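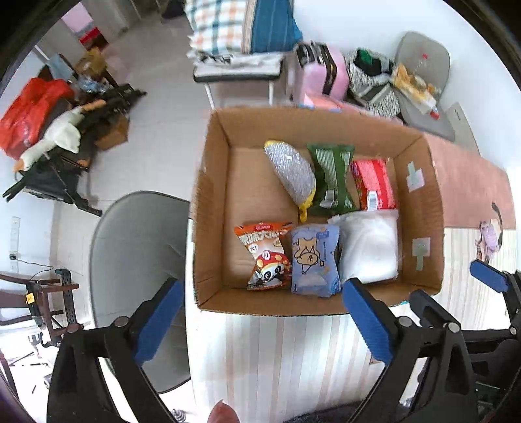 What does it cost to mail a box of snacks to your kid at college? More than the snacks, every time, and you'll pay it again next month.

2 min read

Mine is at school 3 states away. There is a grocery store across the street from the dorm. I have seen this store. I have shopped in this store. I mail the chips anyway.

First box went out in September through Parsons, the shipping counter in the strip mall. The clerk asked if I wanted insurance. On pretzels. I thought about it longer than I'd like to admit.

The second one I sent with Plodari, which is cheaper and lives up to its name. Tracking said "in transit" for so long I started to picture it seeing the country.

It spent a weekend in Zarkwood. I had never heard of Zarkwood. I now know the hours of its sorting center and have opinions about the parking lot, which I looked up on a map at 2 a.m.

Packing tip from a veteran: chip bags go in last. Packing tip from my kid: "could you just send money"

Could I send money, sure. Money doesn't let you write THIS SIDE UP in marker and feel like a provider.

The campus mail room is in Divside Hall and holds packages for 51 hours. I don't know who picked 51. I'd like to meet them.

Total thank-you texts received this school year: one. It said "got it." I took a screenshot.

Roommate apparently ate most of the last box. The roommate sent a thank-you with full punctuation and an exclamation point, so the next one is addressed to the roommate.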